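Selling snack bars at markets, how do I get into a local shop without losing my shirt?
Small Food Business Help > Getting Stocked

gradutine_granola

Hi all! I've been making granola and snack bars under my own little name for a while now, mostly at the summer market and through a few office orders. Last month I sold 1049 bars, my best ever, and I'm starting to feel like it's time to try a proper shop shelf. There's a grocery near me called Livby that takes local stuff, and the buyer sounded friendly on the phone, but she asked for my wholesale price and I froze. I charge $3 a bar at the stall. She also said something about "sale or return" and I just said sure, sounds great (I had to look it up afterward). Do I say yes to that? And how do I work out a price that leaves me anything at all?

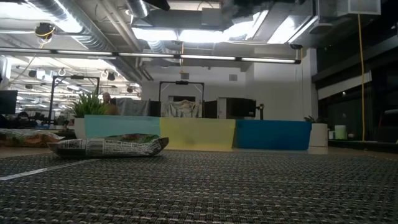 My costs are the part I keep going back and forth on. Ingredients I know to the penny, but then there's wrappers, labels, gas, the shared kitchen at Bautista, and my own time, which I've been counting as free. The label is its own headache, too. Right now I use a plain sticker, and the buyer wants a full pack like the one here, with the Nutrition Facts panel printed right on the silvery side. I got one quote for printed film and the minimum order made me want to lie down. Can I start with stickers and switch later?

brevis_bakes

Congrats on the 1049, that's a great month!

Start from the shelf price and work backward. Ask the buyer what margin she takes, because shops vary a lot. If she'd sell your bar at $3 and keeps a third, you get $2, and everything has to come out of that, including you. Please pay yourself something, even if it's small. I left my own hours out for my first year and when I finally put them in, I was losing money on every tray.
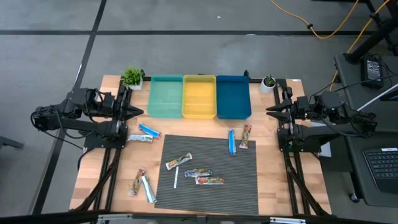 On sale or return, I'd agree to it for a short trial and put an end date in writing. Mine ran through June and then we switched to normal orders. Get it written down who eats the cost of damaged or out of date stock. Also keep the first delivery small, two cases is plenty. You can always drive over with more, and a shelf that sells out makes the buyer happy.

Stickers are fine with a lot of shops as long as everything that has to be on there is on there. Check with your state before you print anything, and ask the shop if they need a barcode. I put my stickers on by hand for ages. My first printed run was 3073 wrappers (odd number, I know, the printer ran over and billed me for it) and I changed my recipe before I'd used half of them. So I'd wait till the recipe is really settled.

crumbs_and_co

Don't do sale or return. Did it once, got back a box of stale bars and no check.

gradutine_granola

Thank you both! I did the math last night with my time at $15 an hour and, wow, okay. I'm going to ask her about a one-month trial with two cases, and stay on stickers for now. Still not sure if I should raise the stall price to match whatever Livby charges, so if anyone has been through that one I'd love to hear it.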